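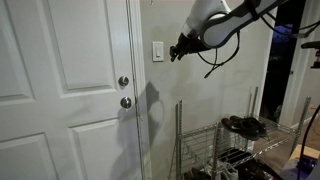
November, late evening
By the night shift at Rirkham

I got 46 good light switch episodes today! I want to write it all down before I fall asleep, because for three weeks I've been complaining in here about door handles and it's only fair that a good day gets the same space.

Started at 8 with the arm still parked from yesterday. The rocker switch by the hallway door is the task now, on and then off, and each run counts as one example if the finger lands on the plate cleanly and I don't jerk the controls. My first nine were awful. I kept coming in too flat and pushing the gripper along the wall, so I threw all of those out. Then I tried starting a little higher and further right and letting the wrist turn down on the way in, and suddenly it felt like reaching for a switch with my own hand. I did a little dance in the hallway.

What I love about this job (I keep saying it, I know) is how much you notice about things you've done your whole life. I never look at a light switch. I slap at it somewhere near the middle and walk on. To teach the model I have to do it slowly and then do it again from a slightly different place, and again, and not get so neat that every run is the same. Gredance wants variety more than polish, so after lunch I changed the starting pose every few runs and did one batch with the hall lamp off. Also moved a few of the shoes on the rack between batches, which made me feel like a stagehand.

Two gripes. Fluline, the recording software, froze twice and ate a run each time, and both were beauties. And my shoulder is stiff from holding the controller up - must remember to lower the chair tomorrow.

The total for the switch task is 114 now. The goal is 2000 across all the houses, so there's a long way to go, but the MacKinnon house team starts on theirs next week and they're quick. I watched a test of the early model this afternoon, trained on only part of what we have. It missed twice, then on the third try it came in high, turned the wrist down and clicked the switch. That was my move! I yelled so loud I had to go and apologize next door.

Tomorrow: more of the off direction, which I've been skimping on. Then the deadbolt, if there's time. Buy tape, and bring the good headphones.

Last updated: November, 11:40 pm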